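Setting Up Delivery Orders on Your Mirnimell Tablet
Section 3: Your Menu and Delivery Zone

Your tablet is paired and your restaurant name shows at the top of the home page, so now comes the fun part - getting your food in front of hungry neighbors! Have your printed menu handy and set aside 28 minutes if you can.

Adding your menu

1. Tap Menu, then New Category. Start with whatever you sell most (pizza, subs, noodles, you name it).

2. Tap Add Dish and type the name, price and a short description. You get 198 characters for the description, plenty for the crust, the sauce and a word on how spicy it runs!

3. Add sizes and extras under Options. Extras you set up once can be reused on any dish - a huge time saver if you offer the same toppings all over the menu.

4. Tap Allergens and check every box that applies.

Caution: Dishes copied from another category do not bring their allergen boxes with them. Check each copy before you save.

5. Tap Save Draft. Customers won't see anything yet.

Note: A menu can hold up to 98 dishes. If yours is longer, make a second menu for lunch or catering and set its hours separately.

Drawing your delivery zone

6. Go to Delivery and tap Map. Your address is already marked with a red pin.

7. Drag the circle outward until it covers the streets you want to serve. New kitchens do great starting with 3 miles.

8. Enter your delivery fee and smallest order. Both can be changed later, even in the middle of dinner rush.

9. If you use Pitia drivers, switch on Driver Handoff. If your own staff delivers, leave it off and skip to step 11.

10. Type the pickup notes drivers should see, such as which door to use.

11. Tap Publish. Your menu goes live within a few minutes, and you're open for delivery!

Caution: Publishing replaces the menu customers see now, including any daily specials. Re-enter specials after you publish.

Next: Section 4, Connecting the Bozsik Receipt Printer

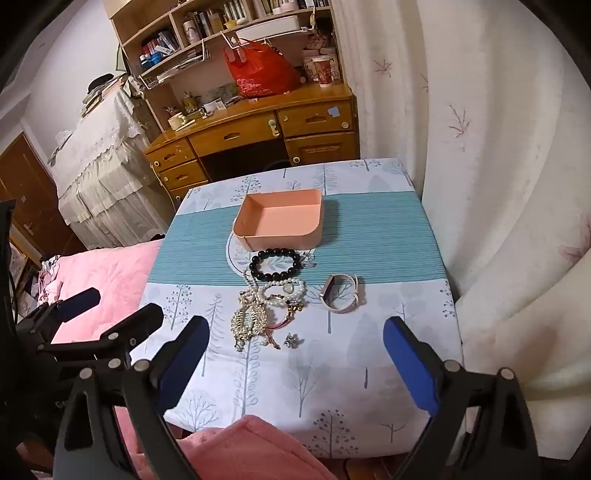
Tray and round placemat on a printed tablecloth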